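Review: Prurnholm play table, white top, after one winter of use

We bought the Prurnholm in the fall to replace a plastic picnic-style table that had gone chalky in the sun. It is sold as a play table, but the top is big enough for a puzzle or a craft afternoon, and that was the main reason I picked it over the smaller Dorineck that everyone in our building seems to have. I paid 131 dollars on sale. Regular price was 200 at the time, and I have seen it go up and down since.

Assembly took most of a Tuesday evening. The instructions are drawings only. Step four shows the crossbar going on before the legs are tightened, and you need to follow that order. I tightened the legs first and had to back all the bolts out again. The hex key in the box is soft and started to round off on the third leg, so use your own if you have one. All the hardware was there, plus two spare bolts.

The table is heavy for its size. I can move it alone by lifting one end and walking it around, but I would not want to do that every day. If you need something that folds up and goes behind a door, this is the wrong table. The Melnyk folding one does that well, though it rocks on carpet and the hinge can pinch fingers.

Once the bolts were tight it stopped wobbling. I checked them again after a month and two had worked a little loose. Since then they have held. The feet have screw-in pads to level it, with enough adjustment to deal with our kitchen floor, which slopes toward the back door. On the rug in the front room I took the pads off completely.

The white finish is what most people ask about. It is matte and does not glare under a ceiling light. Crayon comes off with a damp cloth. Washable marker comes off if you get to it the same day. Red marker left overnight needed baking soda and left a faint pink patch that took weeks to fade. Pencil smears before it lifts, so go over it with an eraser first. I would skip any scrubbing powder, as I tried it on the underside and it left a shiny spot.
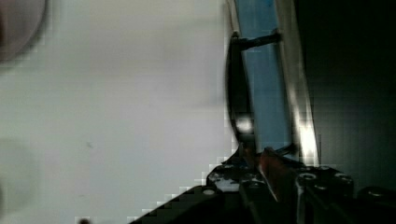
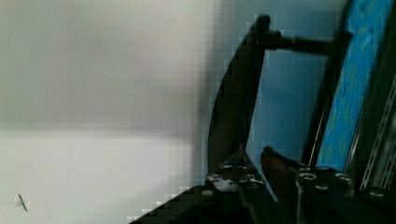
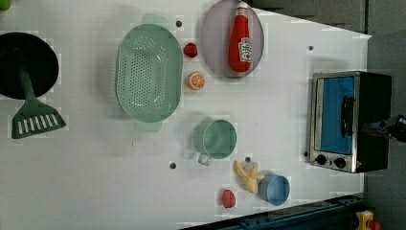
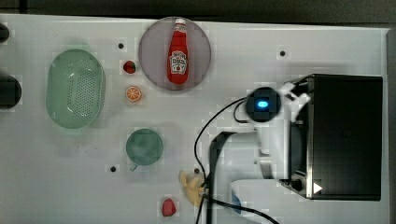

Height is the other thing to think about. At the middle leg setting, a four-year-old can stand at it comfortably and an adult on a low stool can sit with their knees under it. The lowest setting is too low for any chair we own. The highest works for a child of eight or so doing homework, and I have used it myself for folding laundry. Changing the height means flipping the table over and moving eight bolts, so I would choose one setting and leave it there for the year.

The edges are rounded, but only slightly. Nobody here has been hurt on them, though my younger one has walked into a corner twice and complained. The seller has a set of clear corner covers for a few dollars extra. The adhesive on mine gave up within a week in the warm room and held fine in the cool one.

It has no storage at all. The Dorineck has a net slung under the top, and after using one at a neighbor's place I think that is worth having if your floor space is tight. We put two Prandeck bins under ours. They slide in from the long side with room to spare, but from the short side the crossbar is in the way.

I looked through a lot of the customer reviews before ordering. There were 362 when I checked, and the most common complaint was damage in shipping. Ours came with one crushed box corner and a small chip on the bottom edge of the top, where it doesn't show. I sent a photo and got a partial refund in four days without having to return anything.

Would I buy it again? At the sale price, yes. At full price I would look harder at the Dorineck, mainly for the net. The Prurnholm has the better surface and is steadier when two kids lean on the same side, and it has come through the winter without swelling or peeling. The things I would change are the hex key, the missing storage and the eight bolts.

Four stars out of five. I will update this in May when it goes out on the covered porch.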